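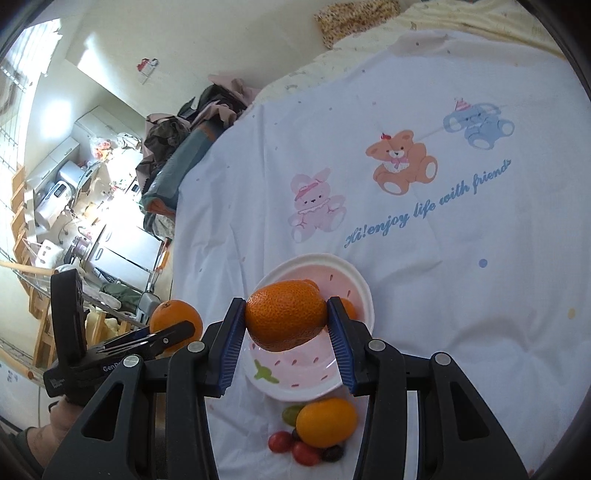 Washing and blocking hand knits without tears

I've been knitting for 20 years and for most of that time I was scared stiff of washing anything I'd made. I'd wear a jumper until it could stand up by itself and then hand it to my mum. So if you've got a pile of woollies waiting for someone braver to deal with them, have a cup of tea and read on!

First, the water. Cool to lukewarm, and the same for the rinse as for the wash, as it's the sudden change (plus rubbing) that felts wool. I fill the bathroom basin, add a small squirt of wool wash, swish it about with my hand and only then put the knitting in. Push it under gently and leave it alone for 20 minutes. Go and do something else. I used to stand there squeezing it like a sponge and that's how I ruined my first Brasteo cardigan, the one with the cabled pockets, which I still haven't got over.

Lifting it out is where things go wrong. A wet jumper is far heavier than you think and the sleeves will try to reach the floor, so scoop the whole lot up with both hands underneath. Squeeze, don't wring. Then lay it on a big bath towel, roll the towel up like a Swiss roll and stand on it. Bare feet, please! If it's a thick yarn I do it again with a second dry towel.

Now for the pinning. You can buy proper blocking mats and they're lovely, but I managed for years with a spare duvet folded in half and an old sheet over it. Pins must be rustproof. Mine weren't once, and a cream shawl has the little orange spots to prove it. For lace, thread a smooth cotton yarn through the points along one edge and pull that tight, and you'll use a fraction of the pins. Chepkoech Langat showed me that at our knitting group and my knees have been grateful ever since.

Socks and mittens don't need pins at all, just pat them flat. Ribbing I leave well alone, otherwise it goes slack and you've lost all your lovely stretch.

A few odds and ends:

Dark reds and blues bleed, so wash them separately the first time, even if the label swears they won't.

Superwash wool grows when it's wet. Don't panic, pat it back to size and see how it looks once dry.

Write the measurements down before you wash. I keep mine on a scrap of card tucked in with the leftover yarn.

Dry flat, away from the radiator, and turn it over after a day.

Next time I'll get on to moths, as Viorica Neagu has been asking me about cedar balls and I have opinions.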